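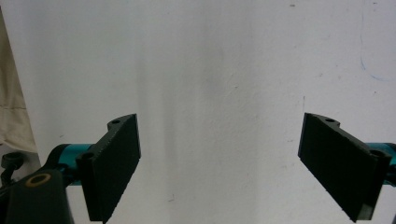
White wall, back room

Scuffs on flat white paint: wash, touch up, or repaint the whole wall?
Posted by Raelene Harawira in Walls and Ceilings, 2026-10-03

I rent the downstairs of a house in Willton and I have a white wall that has become the main topic of conversation in my home. It's the one in the back room. Some of it still looks like a plain white wall, minding its own business. The rest is scuffed, and once you've noticed the scuffs you can't eat a sandwich in there without looking at them.

What I know: it was painted in August of last year, before I moved in. The landlord says the paint is Hirano interior flat and the color is "white." I asked which white and he said the normal one. He left a can in the closet under the stairs with the label mostly gone, so I may or may not have the right paint. The lid has a dab on it that looks right to me, but so does everything at this point.

What I've tried: a damp sponge, which did a little. Then I used one of those white foam eraser sponges and rubbed at one mark for longer than a sensible person would. The mark went. In its place there is now a shiny patch that you can see from the doorway when the lamp is on. So I have traded a gray smudge for a polished oval, and I'd like some advice before I make a set of them.

The marks are mostly the rub-along kind, from furniture and storage boxes going in and out. I don't think any of them go through to the drywall. I ran a fingernail over a few and it didn't catch on anything.

My questions are really these. Is there a way to clean flat paint that doesn't polish it? If I dab on some touch-up from the mystery can, will it show? And if the answer is "just paint the wall," how little of the wall can I get away with? I have 4 weeks before the landlord comes by, and he's the type who looks at walls.

Second photo is from the scuffed part.

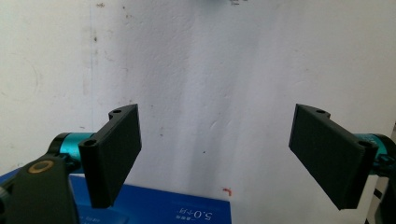
Replies

Yu-ting Au

I painted apartments between tenants for 11 years, so I have met your landlord, or several of him. "The normal one" is what they all say.

Put the eraser sponge down. It's very fine sandpaper with good publicity. On a satin or semi-gloss wall you can usually get away with it, but flat paint looks flat because the surface is a tiny bit rough, and you've smoothed it. You can't clean your way back from that patch. It'll need paint.

For the other marks, go in this order and quit as soon as you're happy:

Dust the wall first. Dry microfiber cloth, top to bottom. People skip this and then smear the dust into gray clouds with a wet sponge.

Warm water with a drop of dish soap in it. One drop. Wring the cloth out until it's nearly dry, then wipe lightly in long strokes that run past the mark on both sides. Follow with plain water, same cloth routine, and pat with a towel.

Let it dry overnight before you judge it. Damp flat paint always looks darker and will send you into a panic.

For rubbery black streaks, try a plain white pencil eraser, the soft kind. Light pressure, short strokes, and check it from the side every few seconds. If you see any shine, stop.

Now the can. Open it and smell it. If it smells like something died in a pond, put the lid back on and take it to your local paint drop-off. If it smells like paint, stir it for longer than you want to, then strain it through an old stocking or a paint strainer. Put a test dab somewhere low, where a piece of furniture will sit, and leave it until the next day. Look at it in daylight, then with the lamp on.

If the dab disappears, you can touch up. Use a small foam or short-nap roller, hardly any paint, and feather it out at the edges. A brush leaves brush marks, and on a rolled wall those will show even if the color is perfect. Do the shiny oval first. It has nothing left to lose.

If the dab shows, paint the wall corner to corner. "How little can I get away with" has an answer and that's it: one wall, from one inside corner to the other. The eye forgives a slight change of white at a corner because the light changes there anyway. Stopping halfway along gives you a line, and then you own a line.

Ask him before you paint, by the way. Some leases get fussy.

jaltholm_basement

Toothpaste. The white kind, not gel. My grandmother did every wall in the house with it. The house smelled minty and there were no scuffs.

Yu-ting Au

Please don't do the toothpaste on flat paint. It's the eraser sponge again, with fluoride.

sason40

Mostly agree with Yu-ting. Two small things from my own mistakes.

Cut a chip to match the color if the can is no good. Score a square with a sharp knife somewhere that'll be hidden, peel off the top layer of paper with the paint on it, and take that to the counter. I took in a phone photo once and came home with a lovely pale yellow. The sample jar was under 10 dollars and the yellow is now inside a closet.

And when you do repaint, ask for matte scrubbable instead of plain flat, if the landlord will go along with it. It hides bumps nearly as well and you can wipe it. Mine has been wiped some 20 times and still looks like a wall.

Raelene Harawira

Thank you all. The can smelled like paint, so it's been stirred and strained, and there is a dab down low by the baseboard. I've put a chair in front of it and I'm not looking until tomorrow. The toothpaste is staying in the bathroom.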